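By Amirhossein Najafi
August

Hands on the sticks

The first thing you learn at Lakutetti is that your own hands are astonishingly clever. I sat down on a Saturday, took hold of two small levers and tried to make a robot arm called Grisa drop a drinks can in a bin. It took me 24 goes to get one I was proud of!

What a brilliant way to teach, though. You don't write any code, you simply do the job by remote control, again and again, and Grisa keeps a record of every wobble and pause. The team has 1,049 of these runs saved so far (700 of them sorting cans and bottles) and they still cheer the good ones.

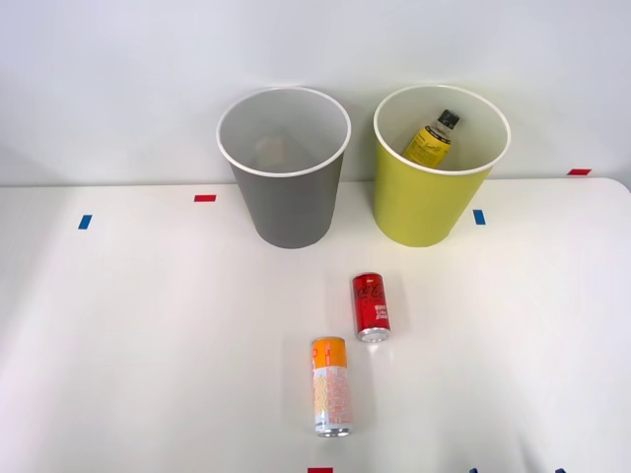

My favourite part was the coaching. Slow down before you close the fingers, they told me, and if you miss, carry on and fix it, so the arm learns how to recover too. By four o'clock I'd stopped thinking about the levers at all and was just reaching for things. I've already asked if I can come back and try folding tea towels.

We use cookies to improve your visit. Accept / Manage settings
© Veter magazine. Contact us | Back to top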